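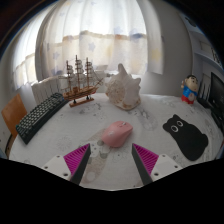
Plollow Wireless Mouse Review: Two Months With a Small Pink Favorite

By Meifang Hao

I have gone through a lot of computer mice. Some were big black ones with more buttons than I have fingers, and one was so flat it felt like pushing a cracker around the desk. So when my old one started double-clicking on everything (you haven't lived until you've opened the same spreadsheet four times before breakfast), I went looking for something plain, comfortable and, if possible, cheerful. I ended up with the Plollow in pink, and I love it!

Let's start with the color, as that's what people ask me about. It's a proper pink, with a matte finish all over and only a small light mark on top by way of decoration. I had worried it would look like a toy. It doesn't, to my eye, and I like it even more next to my black cat-shaped mouse pad, pointy ears and all. Matte was the right choice too. I eat lunch at my desk more than I should, and my last mouse was glossy enough to keep a record of every sandwich.

Shape and size

The body is a rounded oval, a little like a smooth stone from the beach, and it sits nicely under a relaxed hand. My hands are on the small side. I can rest my whole palm on it and still reach the front of both buttons without stretching. My brother, who wears extra-large gloves, tried it for an afternoon and said his ring finger kept sliding off the side, so if you have big hands, try before you buy.

I work at my computer for most of the day and my wrist used to complain by four o'clock. It still grumbles now and then, but less than before. I can't promise the same for you, and I did raise my chair around the same time, so take that for what it's worth.

Clicking and scrolling

The clicks are soft with a low sound, more of a "tup" than a "tick." I can work late in the living room with someone asleep on the couch and get no complaints. The left button on mine has a hair more give than the right. I noticed it in the first week and have since forgotten which one it was until I sat down to write this!

Scrolling is smooth and a bit slow. For long documents I bumped up the speed in the computer's settings and that sorted it out. There are no side buttons, so if you're used to having a back button under your thumb you will miss it. I did for a few days, and then my hand learned to live without.

Tracking on different surfaces

My "office" is a round table with a white cloth on it, speckled with gray and printed with faint cartoon-like patterns, and it isn't going anywhere because I'm fond of it. Cloth can be hard on a mouse. The Plollow will run straight on the fabric, which surprised me, and for email and shopping it's fine. For anything fussy, like cropping photos, the pointer gets a little jumpy where the cloth bunches up, so I slide over to the cat pad and all is well again.

It was also good on a bare wooden desk and on the cover of a hardback book. The one place it really sulked was my sister's glass coffee table, where the pointer simply stayed put.

Battery and setup

Setup took me under a minute. I plugged in the receiver, flipped the switch and started working. It runs on one AA battery, and the first one lasted me 34 days of heavy use. That's the one area where I'd like to see better. My old Kustwood mouse went for months on a battery, though it was also the ugliest object in my home.

Compared with the others I tried

Before settling on this I borrowed a Vekilley from work and bought (and returned) a Kurup. The Vekilley is a very good mouse with a lovely fast wheel, but it's heavy and it cost more than I wanted to spend. The Kurup was light and cheap and rattled when I picked it up. The Plollow cost me $30, and for that money I'm thrilled with it.

What I'd change

A longer battery life, please. A little slot underneath to store the receiver would help too, as mine travels in a coin purse and I've already had one panicked search through the lining. And I'd love a green one for my mother, who has been eyeing mine since June.

Rating: 4.5 out of 5

Good for: small to medium hands, home desks, quiet rooms
Skip it if: you need side buttons, or you work on glass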